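### 3.2 What people keep, and what they say about it

The diary study ran for five weeks in 29 households in Ullemlow, a town picked for its broad mix of housing and its one reliable bus. Each household wrote down every object that was moved into, out of, or within its storage areas, along with a short reason. We asked for one sentence. We got 376 entries, several of which run to two pages, and one of which is mostly about a brother-in-law.

Entries were coded twice, first by the lead author and then by Elaheh Arabzadeh, who had not seen the first round. Where the two sets of codes disagreed, we talked until one of us gave up. The most common source of trouble was the line between *keeping for use* and *keeping in case*. A fondue set last used under a previous government is, to its owner, plainly kept for use. We followed the owners in such cases, with a few private reservations.

Three findings from the pilot in Shemweta held up here. Objects received as gifts were moved more often than objects bought, and usually upward, toward the attic. Objects belonging to adult children were moved hardly at all. And packaging was treated as a possession in its own right, with its own reasons and sometimes its own shelf. One respondent kept the carton for a television she had already thrown away. Asked about this at the exit interview, she said it was a very good box.

Packaging deserves more attention than the literature has given it. Earlier work tends to fold it in with trash, on the theory that a thing meant to be thrown out will be. Our diaries suggest otherwise. Cartons came up in more entries than clothing did, and people defended them with more energy. The stated reasons were moving house (no household had plans to move), returning the item (long past any return date), and resale value, a subject on which respondents were confident and, as far as we could tell, untested.

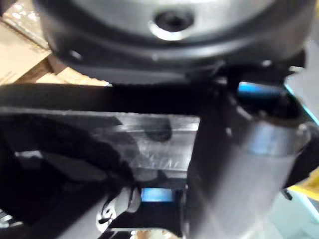

**Figure 4.** Tan cardboard behind a dark gray housing with a brushed silver-gray dome.

This case matters for the argument because it weakens the usual account, in which clutter is a product of sentiment. Few people are sentimental about shipping cartons. What the diaries show is closer to a standing decision that is never brought up for review. A box is set down on a Tuesday with a clear purpose. The purpose lapses, the box does not, and after a while moving it would require someone to remember why it was there. We call this *lapsed placement*, having failed to find a term that was already in use and less ugly.

Lapsed placement made up the largest group of unprompted remarks in the diaries, most of them some version of "I don't know why this is here." It was strongest in rooms with shared use, such as garages and back halls, and weakest in kitchens, where an object in the wrong place gets in somebody's way before lunch. Length of residence had less effect than we expected. Households that had been in place for 14 years wrote much the same sentences as those that had arrived last November - the newer ones simply had fewer things to be puzzled by.

Two limits should be noted. First, keeping a diary of one's storage makes one look at it, and several households began clearing out during the second week, which was good for them and bad for us. Second, all respondents volunteered, and people willing to write about their closets for strangers may differ from other people in ways we did not measure. The comparison sample in Furnerlow, recruited by post, is described in Section 4, as is its response rate.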